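Chapter 7
Buying a Simulator: What the Household Kits Will and Won't Teach You

Aims of this chapter
By the end you should be able to read a simulator kit's specification without reaching for your wallet, list the checks worth making in the first week, and decide whether a kit suits the robot you have in mind.

7.1 The virtue of breaking nothing

A two-armed household robot costs a good deal more than the crockery it drops, though after a term with undergraduates the two bills begin to converge. This is the main argument for simulation. In a simulated house you may drive a gripper through a drawer front at full speed, press reset and go to lunch.

Earlier chapters took the simulator for granted. We wrote down joint angles, and some obliging program moved the joints. Sooner or later you will have to choose that program yourself, probably with somebody else's money, and most of what is sold for the purpose comes as a kit: a physics engine, a robot model or two, a supply of furniture, and a licence agreement longer than this book.

Our working case is the Sustudum household kit, sold by Gesteck in two editions. The teaching edition has 1,000 objects. The full edition has 2,000, a figure we would admire more if so many of them were not the same objects in another colour. Both editions come with 34 rooms and a mobile robot with two arms, and both let you look out from the robot's own viewpoint, with its body filling the bottom of the view and its grippers reaching out ahead.

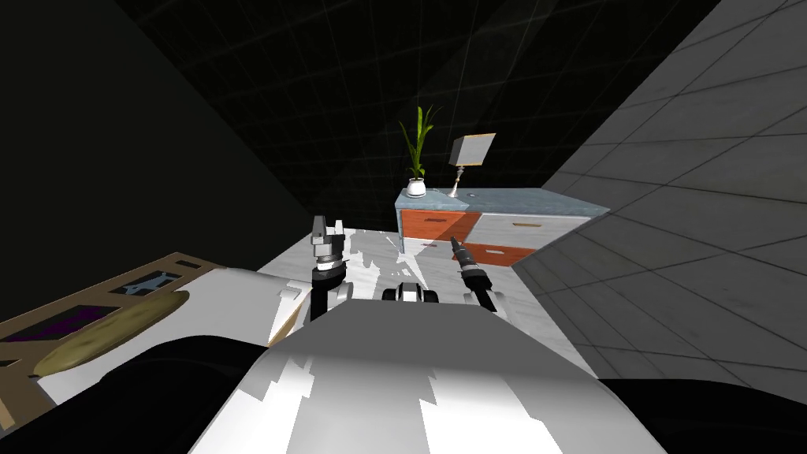

The first thing to settle with any kit is what you want to learn from it. A student who wants to plan a route across a room needs walls in the right places and very little else. A student who wants to close two fingers on something small needs sensible contact forces, decent friction and a patient temperament. Kits are usually better at the first than the second, and brochures are usually better at the second than the kits.

7.2 Looks and physics

Buyers judge a simulator by its pictures. This is understandable, as pictures are what the seller sends. But the renderer and the physics engine are separate pieces of software, and they may be barely on speaking terms. A shadow with jagged edges tells you something about the lighting settings and nothing at all about whether a block will slide when pushed.

It matters more if your robot learns from camera images. A policy trained on one set of surfaces can grow oddly fond of them. The usual remedy is to vary the textures from run to run, and the Sustudum kit does this with some gusto: expect orange wood, marbled blue and other combinations that would end a marriage. Taste is no part of the specification. Variety is, and you should check how much of it can be switched off when you need two runs to match.
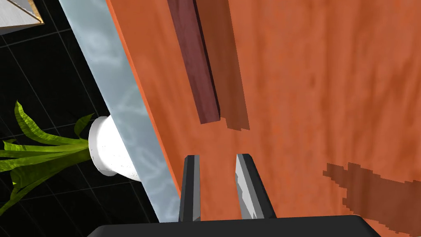 Then there is the question of where the camera sits. A view from the head takes in the furniture and loses the fingertips at the worst possible moment. A view from close to the gripper shows the fingers splendidly and leaves you guessing which room you are in. Most manipulation work uses both, so confirm that the kit can record them together, with time stamps that agree. We have met one rival product, Flillance, whose two clocks drifted apart over a long run like guests at a dull wedding.

7.3 A first week with the kit

The checks below need no special equipment. We ran them on the teaching edition, using the Lennox desktop machine that our department issues to everyone and apologises for.

Stillness. Put a block on a table and do nothing for 2,000 time steps. The block should also do nothing. If it creeps, hums or departs for the ceiling, write to the supplier.

Squeeze. Close the gripper on a rigid object and keep closing. Watch the contact forces as well as the picture. Fingers that sink into a solid are telling you that the contact model is too soft or the time step too long.

Repeat. Run the same episode twice from the same seed. Small differences at the start become large ones by the end, and a kit that can't repeat itself makes debugging a form of folklore.

Occlusion. Choose a small object and bring the gripper up close to it. Note how much of the object the camera still sees when the fingers are on either side. A grasp planner that relies on seeing all of it will need another viewpoint or a good memory. 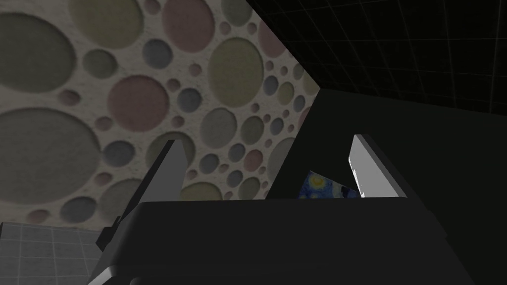

7.4 Reading the licence

Gesteck charges for the teaching edition by the seat and for the full edition by the year. Before signing either, find out whether you may publish recordings made with the kit, whether your own furniture models remain yours once imported, and what happens to saved episodes when the licence lapses. In our case they could still be opened, but not replayed, a distinction that cost us most of June.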